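Tabletop gardening

Tabletop gardening is the keeping of small plants on desks, shelves, side tables and kitchen counters, usually in containers that one person can lift with one hand. It sits somewhere between houseplant keeping in the broad sense and the older habit of dressing a table with greenery, and people who enjoy it tend to borrow happily from both. Heart-leaved vines, small variegated foliage plants, ferns and a good many herbs are all grown this way, and the choice of pot is often given as much thought as the choice of plant.
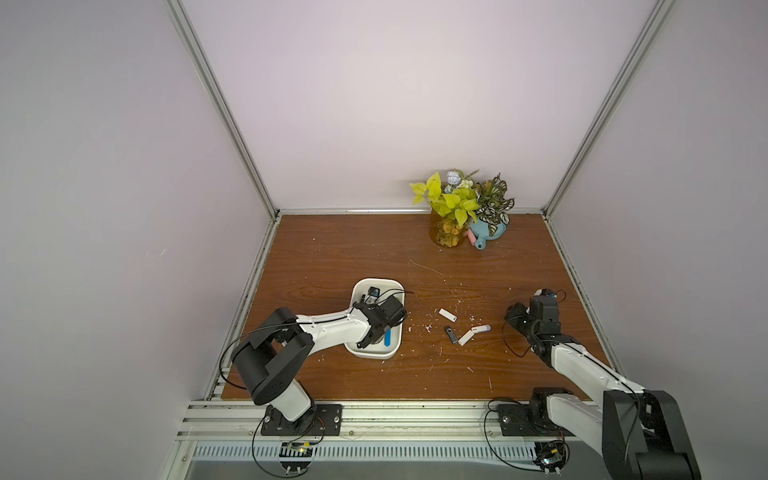 History

Plants have been brought to the table for as long as people have had windowsills to move them from, and it would be a brave writer who tried to name the first. The pastime took on a life of its own in the town of Pickering Falls, where the Vumwood nursery began selling what it called "supper plants" from a bench by its front door. The bench held 16 kinds in its first season, and the nursery's last printed list, a fat and much-loved booklet, ran to 206. A rival seller, Stikell, answered with a line of shallow dishes meant to keep drips off good furniture, and for several years the two firms shared a stall at the August fair.

Containers

Almost anything that holds soil or water has been pressed into service. Glazed pots are steady and easy to wipe clean, while plain clay breathes better and dries out sooner — a blessing for anyone with a heavy hand on the watering can. Clear and tinted vessels are popular for vines kept in water, and many growers like to watch the roots fill out over a season.

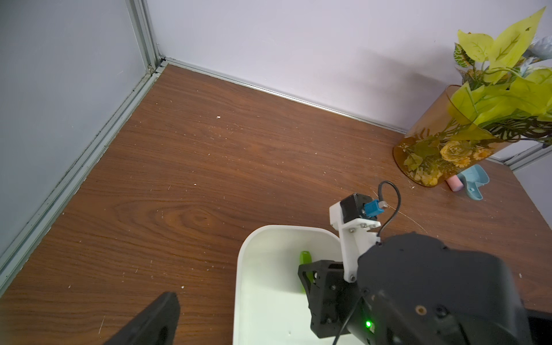

Stability is the subject that growers come back to again and again, and the usual rule is that the container should weigh more than everything growing out of it. Tall, light vessels with a great deal of leaf on one side are the ones to watch. An amber-tinted vase with big yellow-green leaves spilling to one side can end up leaning or partly on its side, and the same goes for artificial stems, which weigh little but still pull. A handful of clean gravel at the bottom helps a good deal, and so does turning the pot a little each week so that living growth stays even.

Light and watering

Most tabletop plants do best in bright light that never falls directly on the leaves for long. A pale wall behind the plant throws a surprising amount of light back at it, and growers with dim rooms will often shift a table closer to one before they think of buying a lamp. Water is best given in the morning, slowly, until the soil is damp all the way down, and any extra should be tipped out of the saucer before it has a chance to mark the wood.

Wooden tables ask for some care of their own. Wax or oil will keep out the odd splash, and a cork mat under each pot lets air move beneath it.

Societies and shows

The Wirix Table Plant Circle is the largest club given over to the pastime, with 3,386 members on its rolls and a yearly show that drew 794 entries at its fullest. Entries are judged on health, balance and how well the plant suits its container, and there is a friendly class for beginners. 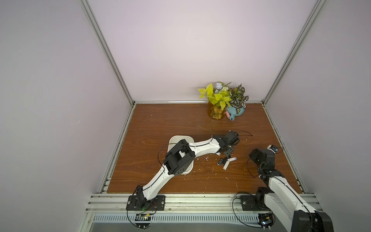

One longtime exhibitor wrote in the club newsletter that the judges had grown far too fond of fancy pots, and that a healthy fern in a jam jar ought to stand as good a chance as anything in glazed china. The letter brought in a great many replies, most of them in agreement, and the following year's schedule added a class for plants in household jars.

See also

Container gardening
Houseplant
Windowsill herbs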